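Two grippers, one set of measuring cups

I have spent more evenings than I planned picking up measuring cups with robots, so I may as well write some of it down.

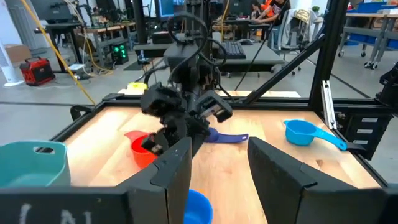 Why measuring cups

I used to test grippers with blocks. Everyone does, and blocks are fine for finding out whether your wiring is right, but they flatter everything. Two flat parallel sides, nice grippy surface, sits still. A measuring cup is a nasty little object by comparison. It's a bowl with a stick on it, the weight is all at one end, the handle is thin, and if you nudge the rim it spins around on the table and points somewhere you didn't plan for. Also they come in bright colors, so it's easy to see which one you're talking about when you scroll through the recordings later (red, dark blue-violet, light blue, and I've stopped using their sizes entirely).

The job is simple enough to say out loud. Pick up a cup, hand it to the other arm if it's on the wrong side, put it in the teal basket. I did 15 tries per setup, which I know isn't a lot, but my patience ran out well before my curiosity did.

The Skelten fingers

I started with the Skelten fingers, which are wide and completely rigid. I like them a lot more than I expected to! They close evenly, they don't wobble, and when they have hold of a handle they really have hold of it. Grabbing the rim of a standing cup with one finger inside and one outside was the best grasp I found all week. I'd line up over the cup, go straight down, squeeze, lift, done.

Where they fall apart is a handle lying flat on the table. The fingers are broad, so you need to come down very level to get under anything, and if the wrist is tilted even slightly one corner touches first and you end up pushing the cup across the wood. I dropped or lost five out of the 15 that way, almost all of them with the handle lying flat. After a while I started tipping the cup up by pressing on the far side of the bowl, which works and makes me feel clever, but it isn't something I'd want to have to teach a policy.

The Ledwood fingers

The Ledwood set is narrower and a bit springy at the ends. First impression was wow, this is easy. The tips slide under a flat handle with hardly any fuss, and they forgive you for being a little off on the height. Only three misses in 15, and two of those were me closing too early.

But then you lift, and the cup droops. The handle pivots between the tips and the bowl swings down, slowly, like it's falling asleep. For dropping things in a basket that doesn't matter much. For a handoff it's a pain, because the cup isn't where the other arm thinks it is anymore. I tried squeezing harder and the tips just bowed outward. I tried adding a strip of rubber tape and that helped for one evening, until the tape crept off and stuck itself to a cup.

So my feelings are mixed. If I only had one arm I'd pick Ledwood. With two arms passing things back and forth I keep going back to the Skelten ones and putting up with the flat handles.

A word about the wrist camera

I changed more settings on the wrist camera than on anything else, and I wish I'd sorted it out first. You want to see both fingertips and the gap between them, plus enough of the table past them to know where you're headed. My first angle was much too steep. It was lovely for the last inch of a grasp and useless for everything before it, since I couldn't see the other arm until the two were practically touching.

Tilting it up made handoffs so much calmer. The price is that the thing you're about to grab can hide behind your own finger, and the other gripper can block a cup at the back of the table too. I've learned to pause before going in, move the wrist sideways a little, and look again. It's slow, but so is picking up a cup you knocked over.

Wide fingers are worse for this, by the way. I didn't think about it at all when I was comparing grip force and opening width, and it ended up mattering more than either.

Controllers, briefly

I ran most of this on the Podeo controller and did a few sessions on the Warraich one to see whether my hands would notice. They did. The Podeo has a longer trigger pull, so I can close halfway, check, then finish. The Warraich trigger is short and snappy, great for blocks, and with a thin handle I was fully closed before I'd decided to close. There's a setting to soften it. I turned it all the way down and it got better, though my finger was still sore after an hour - no idea why, the spring doesn't feel that stiff.

I'd happily use the Warraich if its mount fit my wrist. The Podeo's strap is ugly and comfortable and that settles it for me.

What I'd do differently

Do the camera first. Mark the starting spots for the cups with pencil, which I didn't do until the second evening, so my early numbers are a bit mushy. Stop between setups and put the fingers on properly with the right size hex key (I stripped a screw, it's fine, it's still in there).

I'd also like to try a finger that's wide at the base and narrow at the tip, maybe with a soft pad on just one side. I've got a drawing that I think would work. Next up is probably bowls and the sponge, and I suspect the springy tips will do very well on the sponge and badly on everything with a heavy rim. If you've run either set of fingers on something thin and slippery, leave me a comment and tell me what you used for padding, because the tape is not it.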